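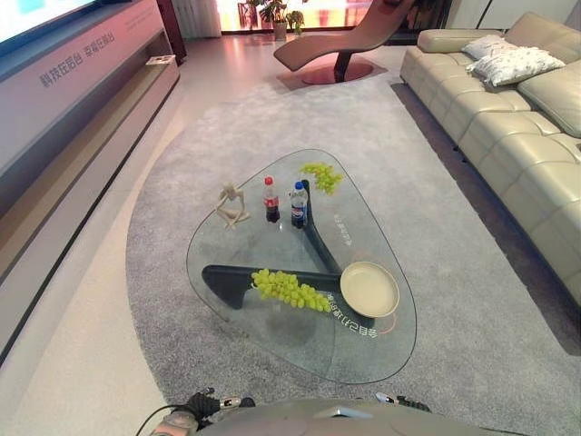 Yasaman Golestani

4. Placing the Inach room heater

Read this section before you plug anything in. The heater weighs more than it looks, and most people decide where it should live after they have carried it up the stairs.

1. Pick a spot on a hard, level floor. Carpet blocks the lower vent, and the Inach will sulk and shut itself off.

2. Leave 3 feet clear on every side. Curtains count. So does the armchair you were planning to wedge next to it.

3. Plug the cord straight into the wall. No extension cords, no power strips, no clever adapters from the kitchen drawer.

4. Turn the dial to 2 and leave it there for the first hour. There will be a smell. Open a window and go do something else.

5. Once the smell is gone, set the dial wherever you like. The numbers run up to 9, though anyone using 9 in a normal living room should check whether a door is open.

Note: The tilt switch is fussy. If the heater clicks and goes dark, look at the feet before you call us. Old houses have old floors – a Skurkarden leveling pad under the low side usually settles it.

Note: Clean the dust screen in November, or whenever you first drag the heater out of the closet. Use a dry brush. The dishwasher has been tried.

CAUTION: Do not dry socks on the grille. The warranty has a paragraph on this, and it was not put there for decoration.

CAUTION: Let the case cool before moving it. The handle is on the back, next to the hottest part. We have spoken to the designer.

For wall mounting, go to section 5. You will need the Dakon bracket, sold separately.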